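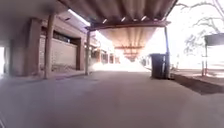 Home | Posts | Replies | Media

Gandar Field Notes
Oct 31, 2024

Teleop log for the Tutholm route. Task: drive the Skuritz base down a covered walkway by remote control, so the policy can learn from it.

28 runs kept so far. Anything with a dropped video link gets binned, even if the driving was fine.

The hard part is exposure. Shade under a roof, full daylight past the edge. The operator slows down when the far end goes white, and the policy copies the slowing down. We now lock exposure before each run.

Speed cap is 80 cm/s on the stick. New operators overcorrect near posts. Pruitt (our logging tool) flags any steering reversal under half a second and we review those by hand.

2494 frames relabelled this week, all of them stops. "Stopped for a person" and "stopped to think" had been sharing one label.

Hand-guiding is still better for the arm. For the base it's useless, you end up teaching it your own walking pace.

Next set is planned for January, same route, lower sun.

Contact | © Gandar | Back to top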